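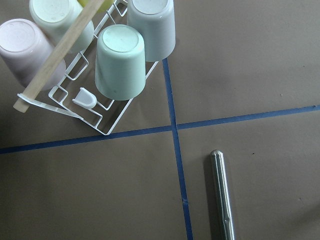

Print this page | E-mail this page

Filed under: Course Materials > Food Safety and Hygiene > Unit 4

Unit 4 Handout: Cleaning, Sanitizing and Surface Sampling

Instructor: Dwight Penner
Revised October 30, 2018

4.1 Terms

Cleaning is the removal of soil: food residue, grease, scale and dust. Sanitizing is the reduction of micro-organisms on an already clean surface to a level considered safe. Sterilizing is the destruction of all viable organisms, including spores, and is outside the scope of this unit. The three words are used loosely in the trade. In assignments they must be used as defined.

A sanitizer applied to a soiled surface is partly consumed by the soil. Chlorine compounds are the most affected, as free chlorine reacts with organic matter of any kind. Quaternary ammonium compounds tolerate a light organic load better but lose activity in the presence of anionic detergent residue, so the rinse step matters more when they are used.

4.2 Manual warewashing

The sequence is scrape, wash, rinse, sanitize, air-dry. Wash water is changed when suds collapse or when grease is visible on the surface. Articles are fully immersed in the sanitizer for the contact time on the product label, and the concentration is checked with the test strip made for that product. Strips for chlorine do not read quats.

Towel drying is not accepted. A cloth used on more than a few articles becomes a means of transfer between them. Hollow articles are inverted on an open rack so that water drains from the interior. Nesting is deferred until they are dry; a film of water held between two stacked cups will support growth at room temperature and is slow to evaporate. Plastics dry more slowly than ceramic or glass, partly because they retain less heat from the rinse and partly because water beads on them.

4.3 Biofilm

Bacteria attached to a surface secrete a matrix of polysaccharide and protein. Once the matrix is established the cells inside it are much less susceptible to sanitizers than free cells of the same species. Mechanical action is required to break it up. Common sites are gasket folds, drain channels, scratched cutting boards and the underside of tap aerators.

4.4 Sampling a flat surface

Swab results are reported per unit area, so the area must be defined before the swab touches the surface. In the Urnar lab we use a template where one is available. Where the surface is too large or awkward for a template, it is divided first and the divisions are assigned at random to "before" and "after" swabs.

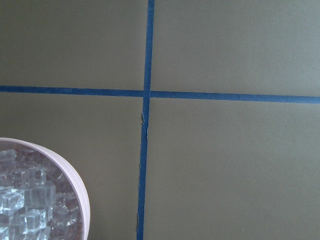
Figure 4-1. Surface divided with tape.

Swab in parallel strokes, rotating the tip, then repeat at right angles over the same area. Do not swab the tape or its edge. Use a fresh swab for each division. If a sanitizer has been used, the transport medium must contain a suitable neutralizer; without it the residue goes on killing cells in the tube and the count reads low.

4.5 Log reduction

Log reduction = log10 (N0 / N)

where N0 is the count before treatment and N the count after, both over equal areas. A fall from 1000 CFU to 10 CFU is a reduction of 2 log. State the detection limit whenever no colonies are recovered. "Zero" is not a result.

4.6 Before the lab

Read the Rønning notes on neutralizers (Arvid Rønning, course reader, second section). Plates with fewer than 30 colonies are reported as estimates. Bring a permanent marker and a lab coat. Reports are due one week after your section meets, on the standard form, with raw counts attached.

Print this page | E-mail this page

This site uses cookies to remember your display settings. By continuing to browse you agree to their use.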